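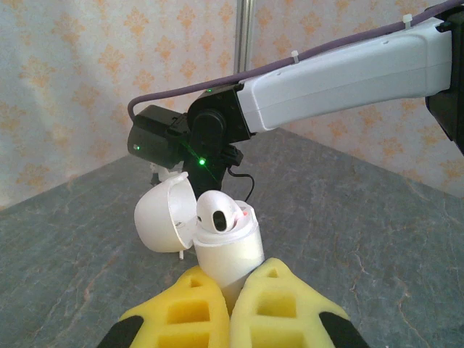 A white earbud case between two yellow foam fingertips

3 min read

How to measure the girth of a big tree

Measuring an old tree is a lovely way to spend a Sunday morning, and you only need a long tape, a notebook and a friend! Zohreh Ghaffari and I did the limes at Biteren last January (bare branches make everything easier) and we've been hooked ever since.

Start on the uphill side and mark a point 1.5 metres up the trunk with chalk. Pass the tape round at that height, keeping it level all the way, and get your friend to check the far side for sagging. Pull it snug, but don't squash the bark. Ivy in the way? Slide the tape underneath if you can, and never cut it without asking the owner.

If there's a big burr at your mark, measure just below it at the narrowest point and write down the height you used. Take the reading twice.

Our best lime came out at 71 cm more than the beech by Soltani gate, planted in 1866, and we were thrilled! Next we're off to try the oaks at Clalard.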